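T-slot nuts loosen on aluminum extrusion after a few weeks

Hicham Nasr
Posted in Workshop and Fasteners

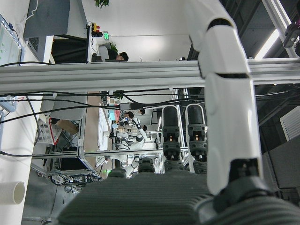 Details

I have a bench made from aluminum extrusion with M6 drop-in nuts. The long horizontal rail creeps down at one end and the bolts on that side are loose by Friday every week. I tighten them by hand with a short hex key. Split lock washers made no difference. Is there a torque figure I should be using, or do I need different nuts?

2 replies

Emília Kratochvíl
Check the bolt length first. If the bolt bottoms out in the slot before the bracket is clamped, it feels tight at the key but there is no preload on the joint. Back the bolt out, measure bracket plus washer plus nut thickness, and compare with the slot depth.

Next, check that each drop-in nut has turned fully across the slot. A half-turned nut holds on its corners, bites into the aluminum and relaxes. Slide-in nuts have more contact area, but you have to open one end of the rail to fit them.

For torque, use the figure from the maker of your nuts and profile. I set my own M6 joints to 11 Nm with steel nuts in a heavy profile. Light profiles will not take that. Replace the split washers with flat ones and put medium-strength threadlocker on clean threads. Recheck after a day of use.

Giáp
had same problem, bought the Badent slide-in nuts, 70 in a bag, fine since December. also put a corner bracket under the rail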